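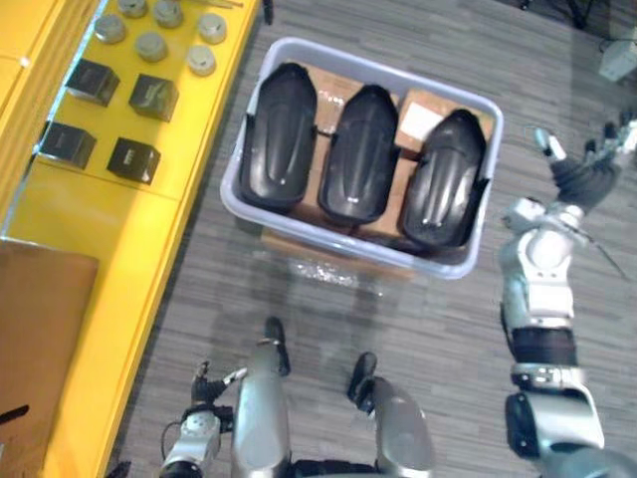 Reading time: 4 min

Questions people ask us about recording days

We get a lot of mail about how the Cullura project gathers its examples, and a good share of it asks the same handful of things, so we finally sat down and wrote out proper answers. Some of them run long (sorry, we do like talking about this). If yours isn't covered, write to the Flendevside workshop and we'll do our best.

What exactly is an "example"?

One example is one short job, recorded from start to finish. Picking up a part from a bin and setting it down on the table is a typical one. While the job is going on we save what the head camera sees, where every joint in both arms is, and what the hands are doing, all lined up in time. At the top we also save one plain sentence saying what the job was supposed to be. The learning system gets all of that together and tries to work out which movements go with which views.

Who is moving the robot?

A person is, the whole time. Our operators guide both arms from a station a few steps away, and the robot copies them. New operators usually spend their first morning just opening and closing the hands and reaching for things, with no recording at all, and most of them are surprised how quickly it starts to feel natural!

How many examples do you need?

More than we'd like. The current set is meant to reach up to 3,000, spread over 31 different jobs. The easy jobs fill up fast and the fiddly ones lag behind, so please don't be alarmed if you visit and we seem to be doing the same awkward thing over and over. We probably are.

Why do you use such ordinary objects?

We want the system to meet the sort of things it would meet at a real packing bench. On the table in the photo there are six round metallic cylinders and four black cubes with small printed labels on top, and the gray-blue bin on the floor holds three black molded plastic shells. The shells are a favorite of ours for practice. They're long, they're glossy, they have ridges down the middle, and a glossy thing looks different to a camera every time you shift it a little. We would much prefer the system to get used to that early on.

Shouldn't everything be lined up neatly before you begin?

Some of it is and some of it isn't, and we like it both ways. The cubes got a tidy two-by-two grid and the cylinders sit in looser rows. Between recordings we move things about, turn the bin, swap the order, slide the cubes over a bit. If the objects always stood in the same spots, the system could do very well simply by remembering the spots, and then it would be lost the first time somebody bumped the table.

What about cardboard and plastic wrap? Do you clear it away?

Not as a rule. We ask operators to keep the floor safe for people to walk on, and past that we leave packing material where it would naturally be. The bin with the shells has cardboard lining the bottom, and there's a bit of clear wrap on the carpet next to it. A system that has only ever seen spotless rooms gets confused by the simplest scrap.

The two hands don't look alike. Does that matter?

It matters quite a lot, and it's one of the nicest questions we get. A grip that suits one hand may be clumsy with the other, so we note which hand did the work in every example. The operator chooses the hand for most jobs. For a few, the job sheet says which one to use, so that both get a fair share of the practice.

What happens when something gets dropped?

Keep going, if it can be picked up again safely. A drop followed by a good recovery is worth having, and we mark it as such. If the part has rolled off somewhere out of reach, the operator stops, marks the example as unfinished, and begins a fresh one. In the September batch we set aside 131 examples after review, mostly for cables getting in the way of the view or for sentences that didn't match what was done. It stings a bit to lose them, but a wrong label does more harm than a missing one.

How long is a session?

Operators work in blocks of 12 examples and then take a break, a real one, away from the station. Tired people make jerky movements, and the system learns jerky movements just as happily as smooth ones.

What is an "Event" in your notes?

It's our word (with the capital letter, we're afraid it stuck) for any marked moment inside an example: a grasp, a release, a slip, a change of hand. The Janjua viewer shows Events as little ticks along the bottom, and reviewers can drag them if the timing looks off.

Can I come and try it?

Yes, please do! Visitors are welcome from 2 p.m. on open afternoons. Wear flat shoes, leave bags at the door, and stay behind the operator while the arms are moving. Practice runs by visitors aren't added to the set unless you've signed the form first.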